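Delleck Questions the "Easy-Open" Mailer Box After Returns Bench Review

Packaging reviewers found torn corners, bent tabs and very little evidence for the word "reusable"

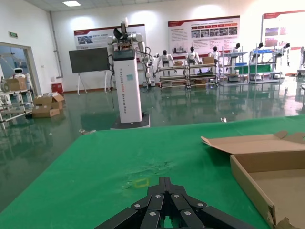
An open mailer-style box on the green-covered table, with torn cardboard at its near corner.

BRERONSIDE, November - Delleck, the packaging review service for small mail-order sellers, today published its findings on the shallow fold-over cardboard boxes now sold to shops as "open once, use again." The short version is that sellers should be slow to pay extra for that promise.

The review covered 203 boxes sent back to sellers over 10 weeks. All were brown, one-piece cardboard mailers with a lid that folds back from the tray and tabs that tuck in to hold it shut. Delleck's staff opened each one by hand, wrote down the damage, then tried to close it again and tape it for a second trip.

More than 19 percent could not be closed squarely. In most of those boxes the trouble was at a corner, where the side wall meets the front. Once that joint tears, the wall leans and the lid has nothing firm to sit on. Tape will cover the gap, but a taped gap is still a gap.

"We were told these boxes come back as good as new," said Orvokki Mäkelä, who led the review. "Some do. A good many come back looking like somebody was in a hurry, and customers usually are. I don't see how you sell a box on the idea that people will open it gently."

Mäkelä is also unconvinced by the tabs. On paper they make tape unnecessary. At the bench, staff found that tabs bent on the first opening often would not go back into their slots without being pushed flat first, and a tab that has been pushed flat a few times goes soft.

Delleck put its questions to Otholm, a supplier of the boxes. Cremilda Cavalcanti, product lead at Otholm, said the company stands by the design and that its own trials showed "good second-use results in normal handling." Delleck asked what counted as normal handling. Otholm has not yet shared its test notes, and Delleck will add them to the review if they arrive.

Not every seller is bothered. Kumiko Matsuda, who runs the stationery shop Ikeda, said she reuses returned boxes for storage and has never tried to mail one twice. "It's a decent box," she said. "I just wouldn't pay more because of what's printed on the price list."

That price list is the sticking point. Boxes sold as reusable cost 3 cents more apiece than plain ones of the same size in the quotes Delleck collected. The review found no difference in the board or the fold that would explain it, though staff did not have the boxes tested by a lab and make no claim about strength.

Delleck suggests that sellers ask for samples before ordering, open them the way a customer would, and look hard at the corners. A box with a ragged corner or a split side wall should go to recycling. Boxes in good shape can be stored flat for light items, with tape over the lid whatever the tabs are supposed to do.

A second round, covering deeper boxes, is planned. Sellers who want to send in returned packaging can write to Shigeru Hirose at the Delleck office in Breronside. Please empty the boxes first.

Media contact: Shigeru Mizuno, Delleck press desk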